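Cold kitchen, old house - insulate the floor or the walls first?

peketti_mike
Posted in: Old Houses
We bought a 1920s place in Prendbridge last spring and the kitchen is on the north side, built out over a crawl space. It was fine all summer. Now it's 55 in there in the morning while the rest of the house sits at 66. The kitchen is 300 square feet counting the breakfast corner. I have $2000 to spend before March and I can't do both the floor and the walls. Which one first? One register, and yes, it blows.

hallboard
Floor. Do you have any insulation between the joists now, or is it bare?

peketti_mike
There are batts down there but a lot of them have fallen. The ones still up are held with wire and they sag.

gran_of_four
We had the same thing in our old house on Ofori Street. My husband put the batts back up and added new wire, and by the next winter half of them were down again. Mice got in the rest. I would not pay for batts in a crawl space a second time.

Kwaku Akpalu
I did crawl spaces for a living until my knees quit. Take the old batts out. Don't put new ones up. Seal the rim joist, which is the band of wood that sits on top of the foundation wall, and then put rigid foam on the inside of the foundation walls. Close the vents. Put heavy plastic on the dirt and run it up the walls and tape the seams. Doing it yourself you'll be well under your $2000 for a kitchen that size.

The rim joist is where most of your cold air is coming in. On a windy day go down with a stick of incense and hold it along there. You'll see the smoke move.

hallboard
I don't agree about closing the vents. His inspector may want them open, and if the ground is wet you're going to trap all of that under the house. I've seen joists you could push a screwdriver into.

Kwaku Akpalu
You've seen that under houses with no plastic on the dirt, or with a gutter dumping next to the wall. Fix the water first, I agree with that. But a vented crawl space in January is an outdoor space, and he's standing on top of it making breakfast.
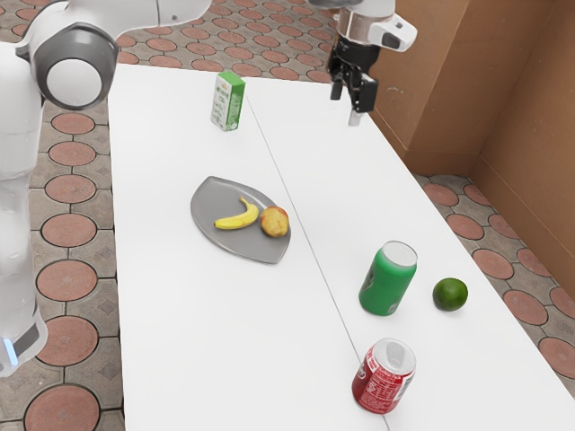
On the inspector, call and ask. Hustthorpe lets you close them if the plastic is sealed and there is a little supply air from the furnace. I don't know about Prendbridge. If there's a gas water heater down there that changes things too, and you need to say so now.

peketti_mike
No water heater, it's in the basement under the main part. Ground looks dry but I've only been down there once. There's a downspout on that corner that ends about a foot from the wall.

gran_of_four
Get an extension on that downspout this week.

drafty_in_hustthorpe
Going to say walls. We did the crawl space first and the kitchen came up 3 degrees. Then we had the walls blown with cellulose and that was the real change. Ours were empty, nothing in them at all. Take off an outlet cover with the breaker off and look beside the box.

hallboard
What did the walls cost you?

drafty_in_hustthorpe
More than he has. We did the whole north side, not only the kitchen.

Kwaku Akpalu
Then it isn't much use to him before March. Walls are worth doing, but do them second.

peketti_mike
Went down tonight with a flashlight. Counted 78 inches of rim joist behind the sink with daylight showing in places. Starting there. I'll call the town about the vents before I buy any foam.

hallboard
Good. Check the pipe holes under the sink while you're at it.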